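1er décembre 2023, cahier d'atelier, labo ciné

Revu hier soir « Tutivetti » avec Venla, copie de travail, et quel plaisir ! Je craignais le gros film de monstres qui s'excuse d'en être un, et puis la bobine 2 arrive, 46 plans sans un mot de dialogue, et on marche à fond. Viorica trouve la fin trop sage, on en a discuté jusqu'à la fermeture.

À reprendre :
- plan 781 : la voix de Drelov passe sous les cuivres, remonter un peu
- le raccord du pont, Hòa propose d'enlever 16 images, essayer aussi 34
- garder absolument le silence avant le générique (Octavian voulait le couper, non non non !)

Apinya veut le montrer en avril devant une vraie salle. Je vote pour. Lui demander si Oprea prête encore son projecteur.

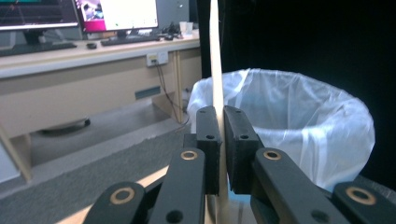
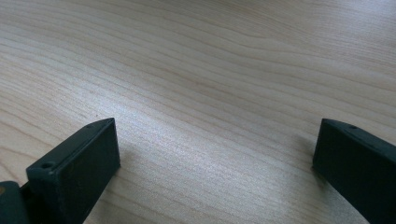

En premier, la bande claire entre les mors noirs ; ensuite, le plateau en bois clair.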